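March, packing bench, a bit after 4

Spent most of the afternoon on the mixed-items kit for Imrie, and I'm finally happy with the mat! The old gray one slid every time you leaned on it (and showed every crumb), so the teal felt is staying. Trimmed the corners to follow the table, took me two goes with the scissors, the second one is the good one.

Lech Ziółkowski wants the kit to feel like what falls out of somebody's bag at the end of a day, so I've been pulling odds and ends from the Werkis bins – something soft, something shiny, something that rolls, something flat. The sheet has 442 items on it now and I still had trouble finding a snack bar that wasn't crushed. Went with the gold one. 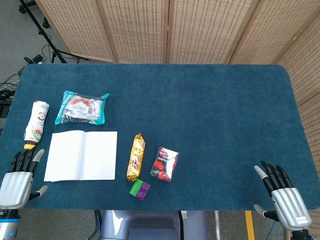 *Mixed kit, first layout on the teal felt. Notebook open, bottle on its side.*

Notes to self while I remember: the notebook takes up more mat than I'd planned for, so next time try it closed and see if the little red and white box can move in closer. I like the lime and purple bricks joined together, keep them that way, they'd only get lost as singles. The clear bag with the turquoise border is a pain to photograph under these lights, might swap it for a duller one if Distby has any.

Moved the woven divider in behind the table too. Much calmer to look at than the shelves, and I only pinched one finger getting it unfolded.

Still to do: labels for the 90 kits going out first, ask Lech about the spare felt, tidy up the cables over by the tripod. Oh, and snack bars. Get more snack bars.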